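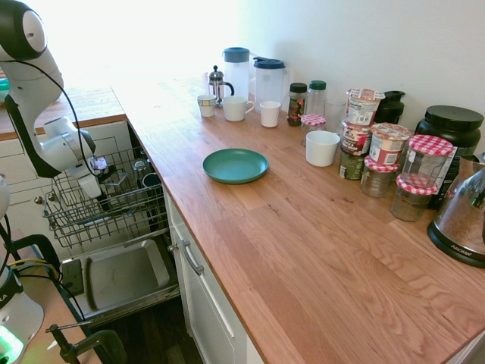
Dishwasher with the top rack out.

Print | E-mail

12 Sep 2025

So I finally made it back to Pridurby, and I have opinions about the new line system, and also about the old mine train, and also about fries. Get comfortable.

For anyone new, Pridurby is the park I grew up with. It's small. It has one good wooden coaster (the Innes, named after the guy who owned the land, or the guy who owned the sawmill, depending on which sign you read), a mine train, a sad flume, a carousel, and a bunch of flat rides that get shuffled every few winters so it looks like they bought something. I love it to pieces. I've been keeping a ride log since I was in middle school and the Innes alone takes up most of the first notebook.

This season they brought in Primadex. If you haven't run into it yet, it's a virtual line thing on your phone. You pick a ride, it gives you a return time, and you wander off and spend money until your phone buzzes. I was all set to hate it. I'm a standing-in-line person! I like the switchbacks, I like the terrible music, I like hearing kids argue over who has to sit with Dad. Half the fun of the Innes is standing under the lift hill while the chain clatters away above you and your stomach starts in.

And well, it was okay? We got there right at opening, got an Innes time for later in the morning, and walked straight onto the mine train while everybody else was standing by the fountain poking at their screens. That part was great. But then the phone buzzed when we were all the way across the park with a full basket of fries, and you only get a short window to show up, so we did that awful half-jog that grown adults do at theme parks. I had ketchup on my sleeve for the rest of the day. You also can't hold two rides at once, so if the thing you've booked breaks down you're stuck until it figures out what to do with you. The flume went down twice and there was a lot of muttering by the bridge.

What bugs me most is the single rider line, or the lack of one. They've taken it out! The sign is still there with a trash bag taped over it. I asked the girl at the entrance and she said Primadex handles that now, only it doesn't, it just gave me a time like anyone else, and I watched three trains in a row go out with empty seats. My friend Impi Suominen was with me (she's the one who got me into the night rides, years ago) and she was ready to go find a manager. I bought her a lemonade instead.

OK, the ride itself. The Innes is running really well. They retracked the first drop and the turn after it over the winter, and you can feel exactly where the new wood stops, because you go from gliding to getting shaken like a can of paint. I don't mind it. Back row, left side, hands up, and you still come completely off the seat on the third hill. Impi says front row is better now and she's wrong, but she rode it up there both times and came off grinning, so whatever.

We got two night rides in before close. No lights on the back half, like it should be, and the air had that cold edge to it already. The second one was ride 1,759 in my log, all parks combined. I've had it in my head for ages that I want 1,000 of them to be on the Innes, and I'm not that far off, but I'm going to have to get a move on before they close up in November. If the single rider line was open I'd be there already. (Yes, I'm going to keep bringing it up.)

A few odds and ends, mostly for people who are planning a trip:

The fries by the carousel are still the good ones. The stand near the flume has switched to those coated ones that go hard after a minute, skip it.

Lockers take cards now and they open on the first try, which I never thought I'd type.

The mine train has lost its fog and the old prospector doesn't talk anymore, he just sort of nods at you in the dark. Creepier than before, so maybe leave him.

If you're coming from Kikport, don't take the beach road. They've got it down to one lane past the marina and we sat there forever behind a boat trailer. Go the long way around by the high school.

Parking went up again. Season passes still include it, so if you're going more than a couple of times just get the pass.

I'm hoping to get over again before the season's out, weather permitting, and I'll probably be on my own for that one, so if you see somebody in a green hat scribbling in a notebook by the Innes exit, come say hi. And if anybody has gotten Primadex to give them a back row time on purpose, please tell me how in the comments. Impi thinks there's a setting for it. I've been through every menu in that thing and I can't find it.

Print | E-mail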